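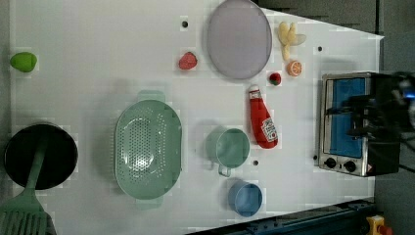

Play food, small toaster oven: the table laid out for the kitchen lessons.

I've had the Prellano kitchen kit for a while now, and people keep emailing me to ask how I got it going on an arm it wasn't sold with. So I finally wrote the steps down. Mine runs with an Isovberg arm bolted to a table frame, but most of this carries over to whatever you've got, as long as your controller can talk to the Prellano software (check their list before you spend any money, please!).

What you're paying for is mostly the software and the lesson packs. You get 22 lessons in the base kit, things like "put the fruit on the plate" and "move the cup next to the pan," and you can add your own. I paid extra for the toy food bundle and I'd do it again, but if you have kids you probably own half of it already.

What you need before you start

An arm with a gripper
A camera you can mount straight over the table
A plain, light-colored table top
Something big to work around, like a small oven (leave it unplugged)
Plates, cups, a strainer, play fruit
A free afternoon

Step 1: Set the table

Put the big thing down first. I keep my toaster oven at one end with the door facing in toward the middle, so the gripper has a clear way to get at it. Then a plate goes near the far side, where the arm can reach it without folding up on itself. Everything else you can scatter. I used to line things up in neat rows and my results were worse for it, so now I just sort of toss the fruit down and leave it where it lands.

Do leave a hand's width between items on your first day. You can crowd them later.

Step 2: Hang the camera

Straight down, centered, and high enough to get the whole table. The setup screen shows you a grid, and you nudge the camera until the grid corners sit on your table corners. Tighten the clamp and then look at the grid again, because mine always slips a little on the last turn. If it slips and you don't catch it, you'll get error 3201 halfway through the next step and have to start over. Ask me how many times I've seen 3201.
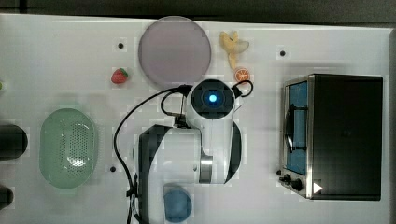 Step 3: Sort out the cable

Before you run anything, move the arm by hand (motors off) to each end of its reach and watch what the cable does. You want enough slack that it never pulls tight at the wrist, but a big loop can drag across the table and take your strawberry with it. I fix mine to the arm with soft straps from Eslow. Zip ties work too, just don't cinch them down hard.

Step 4: Run the reach check

Pick "Reach" from the menu and set the speed to the lowest setting. The arm will visit a bunch of spots over the table and hover. Keep a hand by the stop button the whole time. If it comes too close to your oven, hit stop, go back to the table screen and make the oven's box a bit bigger. I gave mine 2 extra inches on the door side and haven't had a bump since.

Step 5: Your first lesson

Start with the strawberry and the plate. It's a small toy, it's bright red, and the pale plate gives it plenty to stand out against. Bananas are harder than you'd think! Do the pan last.

Save every run, even the ugly ones. The software keeps the latest 200 and then starts writing over the old ones, so copy anything you care about to another drive.

Is it worth it?

For me, yes, with some grumbling. The lessons are clear, and adding my own took one evening. The manual is thin, though, and the camera clamp feels cheap for what they charge. I also tried the Ibarra kit back in January, and its clamp was way better, but it only worked with their own arm, so back it went.

Next up I want to write about adding your own objects, starting with mugs. Handles are a whole page by themselves.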